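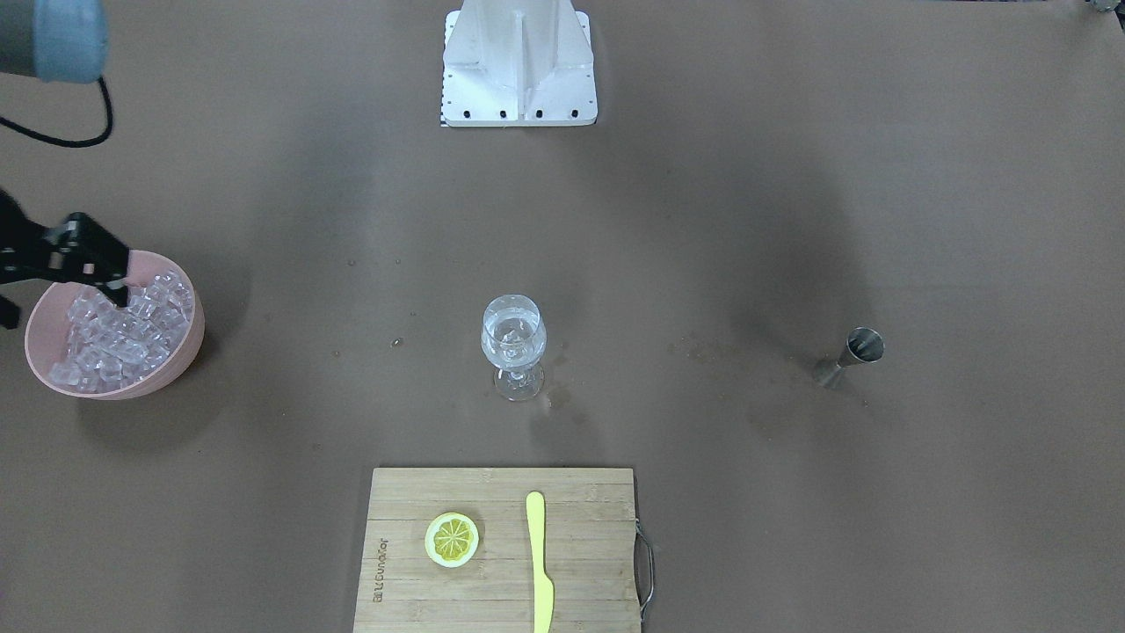 Re: Zunelus fingers vs. Covholm soft pads on clear ice

torquelimit_k
Bench task is ice from a pink bowl into a stemmed glass, two-finger gripper. 20 trials per finger set, same controller gains. The stock Zunelus fingers slip on wet faces. Covholm pads hold better but are too wide to get between packed cubes.

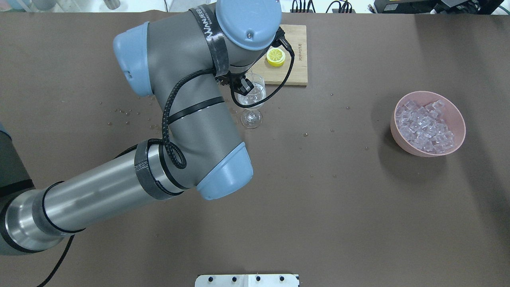

Approach over the glass is the slow part. I cap wrist speed there and wait 200 ms before opening.

ostrava_bench
Pads aren't your problem. Depth is. Clear cubes return garbage on any structured light camera, so your grasp height is a guess.

torquelimit_k
Not using depth. Wrist RGB only, Ongart module, fixed exposure at 2000 µs. 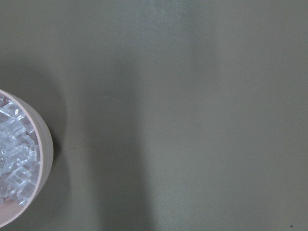 Highlights on the cubes still clip at that setting. Gain is already at minimum.

mm_per_rev
Disagree with ostrava. Close on force and height error matters a lot less. I run 5 N on the Celtero controller and let the fingers settle into the pile.

ostrava_bench
Works on a full bowl. Try it on the last layer.

torquelimit_k
Fair. Next run is wrist camera only, moving, to check blur against the fixed view. 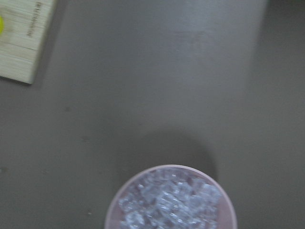

Re: Exposure and blur, wrist camera

mm_per_rev
Drop the exposure by half and add light from the side. Post the numbers for both finger sets.

torquelimit_k
Sunday.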